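Search news Enter keyword Go

Home furnishings / Rental and reuse

Flukwood opens repair workshop for reclining chairs and lift seats

Flukwood, the furniture reuse firm, has opened a workshop to repair reclining chairs, lift seats and other furniture with moving parts. The workshop is at the firm's existing unit in Sevska and will take in up to 2,000 pieces a year, from private households as well as from care homes and furniture rental companies.

Until now the firm has dealt mainly with tables, wardrobes and fixed seating. Chairs with a mechanism were passed on to a dealer or broken down for parts. Birsen Yurt, who manages the Sevska unit, said the number of such chairs offered to the firm had grown to the point where it made sense to train its own staff.

"We were turning away chairs with perfectly good frames and covers," she said. "Often the only fault was a bent bracket, or a catch that had worn down. A part like that can be replaced in an afternoon if you have it on the shelf."

The workshop has six benches and a parts store holding 700 items, among them springs, catches, hooks, brackets, castors and plastic covers. Many were taken from furniture that could not be saved. New parts are supplied by Tuncer, which has agreed to sell in small quantities so that a single bracket can be ordered.
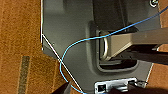 Every piece is checked before a price is given. The fitter looks first at the moulded covers and the fixings that hold them, then at the metalwork behind. Covers are kept where possible, as replacements in the right colour can be hard to find, and plain grey plastic with a slightly rough finish is among the easier kinds to match. Particular attention is paid to places where a metal bracket passes through an opening in the plastic and ends in a curved hook, and the raised lip around the opening is checked for cracks. Small screws are bagged and labelled with the job number.

Customers receive a written quote and have 14 days to decide. If they choose not to go ahead, the item can be collected or left with Flukwood for parts at no charge. Repaired furniture carries a 12-month guarantee on the work done and on any part fitted.

Thaddäus Nägeli, head of the workshop, said most of the early jobs had come from rental firms. "They have the same model many times over, so once we know the fault we can deal with the rest fairly quickly. Household jobs take longer. People bring us chairs that went out of production years ago and we have to make do with what we can find."

Prosell, which rents furniture to landlords, has signed up as the first trade customer and will send 300 chairs over the coming year. Estrella Ibarra, its purchasing manager, said repair would cost the company less than buying new and would keep matching sets together.

The workshop is open to the public from 9am to 4pm. Large items can be collected from home by arrangement, and a collection charge applies. A price list for common repairs is available at the front desk and will be updated in July.

Media enquiries: Chibuzor Mohammed, press office, Flukwood

Tagged: furniture repair, recliners, spare parts, trade news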